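**Gripper project, build log — Skoster kit, second set of fingers**

Swapped the finger pads before lunch and the difference is great! The old pair closed slightly crooked, so thin stuff like index cards twisted on the way up. New pair meets flat along the whole length. I ran 100 open/close cycles by hand with the trigger and got 2 sticky ones, both near the start, both on the left side. Dab of dry lube on the pivot, then nothing.

Encoder reads 1,504 ticks from fully closed to fully open. Write that on the lid of the kit box — the number taped there now belongs to the old fingers.

To do:
- shorter screws for the left finger
- re-zero after every pad change (I forgot, lost a whole batch of 13 clips)
- ask the Idard group how they route their cable, ours wants to wander

Also tried the Hidayat calibration script. It's so much quicker than our spreadsheet, and it plots the gap while you squeeze!
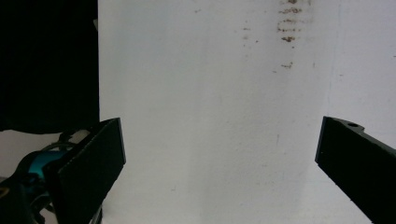
*Zedutdale, June*

Fingers wide open, facing the white wall by the brown stains. Left one sits lower than the right at this angle, so check the mount before blaming the pads. Next up is soft objects: sponge, sock, bread roll. Can't wait for the bread roll.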